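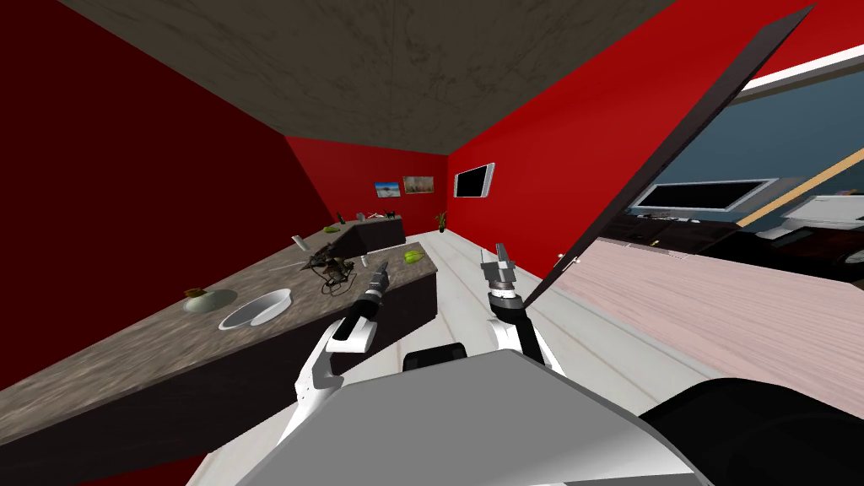

Project Report: A Folded Card Set with Paper Lace Overlays

My project for the spring craft unit was a set of 6 greeting cards with hand-cut lace overlays, and I loved every minute of it (even the fiddly ones!). I used Hitholm cardstock for the bases and Umberg vellum for the lace layer, which cuts so cleanly that I kept going back for more.

Getting the pattern right

I drew the first pattern with 40 tiny petals and it tore at the corners. I cut it down to 28, left wider bridges between them, and the next overlay lifted off the mat in one piece. I was thrilled!

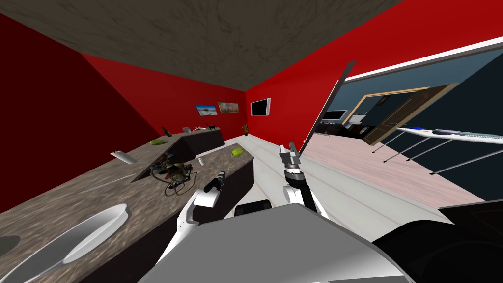
Room with red walls, two framed pictures and a wall screen

Gluing was harder. Wet glue made the vellum ripple, so I switched to small dots of Mernetti dry adhesive under the thickest parts of the lace, where they hardly show. I also scored each fold with a bone folder before adding anything on top – that made a huge difference to how flat the cards sit.

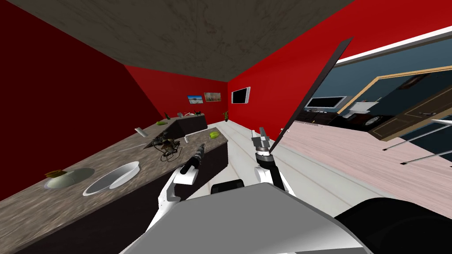

Robot arms by the counter, red walls behind

Results

Four cards came out just the way I wanted. The other 2 have slightly crooked overlays, but I still think they look sweet with a ribbon over the edge. Next I want to try the Hulme scalloped die on colored vellum, and maybe make matching envelopes in May.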